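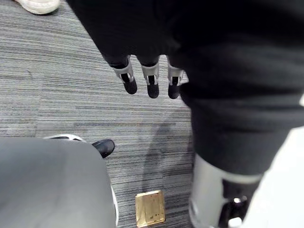

Zeleke: My landlord told me flat out that low-pile carpet doesn't need a pad, so take what I say with a grain of salt, but I'd put one under there anyway. Is this going over concrete or plywood?

Drilulia (original poster): Plywood, second floor, kind of a creaky old place. I'm doing a striped gray carpet in the spare room and hall, and the store wants $700 extra for the pad and the labor to put it down. The whole job is already $2970 and I'm trying to keep it from growing! Can I skip the pad, or buy a cheap one and roll it out myself the day before they come? And does it matter which way the stripes go? The room is long and skinny and my sister says I'll regret it if I get it wrong.

Hisineo: Don't skip it. I did that in my first apartment and you could feel every seam in the plywood by August. For low pile you want something thin and firm – the thick squishy stuff feels great in the store, but the carpet flexes too much on it and the seams can let go. Putting it down yourself is easy enough. Sweep, screw down any boards that squeak (do this first, you won't get another chance for years), butt the edges together and tape them, staple around the outside, and trim it back to the tack strips. It took me 2 evenings with a utility knife and a lot of blades. Ask the installer before you buy anything, though, as some of them won't stand behind the job if the pad isn't theirs.

Zasix: stripes the long way make a skinny room look skinnier. I'd go across, but check how many seams that gives you. Also ask for a discount, I got 30 bucks off just for pulling up the old stuff myself lol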